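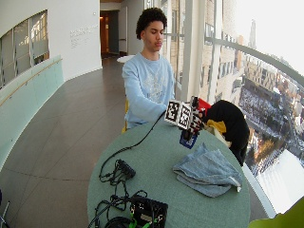 Figure 1. Young man seated at a round table, gloved hand extended, with a black-and-white marker cube on the back of the glove.

4.2 Default contribution rates and the timing of enrolment

The second part of the analysis concerns employees whose retirement contributions began under a default rate set by the employer. The sample contains 444 employees of two firms, Tomby and Cletberg, whose payroll records were matched to plan records by Calimlim and Priedītis. Both firms made employer contributions from the first pay period, but they differed in the treatment of voluntary contributions. Tomby enrolled new staff at a default voluntary rate of three per cent of ordinary earnings. Cletberg required a signed election, and staff who returned no form made no voluntary contribution.

We follow Tamura in treating an election as active when it departs from the default within the first year of service. By this measure 185 employees made an active election. The remainder are classed as passive, including those who opened the plan's enrolment page but did not submit a change. This classification is conservative – a person may consider the default, find it suitable and leave no trace in the records.
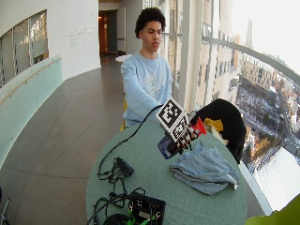

Figure 2. Handheld device with marker cube and trailing black cable, held at the centre of the table.

Pre-tax and after-tax contributions were recorded separately at both firms. Where an employee changed from one to the other without altering the total, we coded the change as active, as the choice affects tax payable in the current year. Annual voluntary contributions below $1,000 were retained. Castillo and Galang drop them from their work on the Padilla plan, and our estimates should be compared with theirs on the restricted sample only.

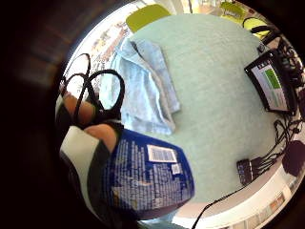
Employees with broken service present a further difficulty. In 42 cases the payroll record shows a gap followed by re-enrolment under a new member number. We joined these records where date of birth and tax status agreed, and measured tenure from the earlier start date. Re-enrolled staff at Tomby returned to the default rate whatever rate they had chosen before, so a second election was needed to restore it. We count only the first. The alternative coding is reported with the Skevier weights in the appendix.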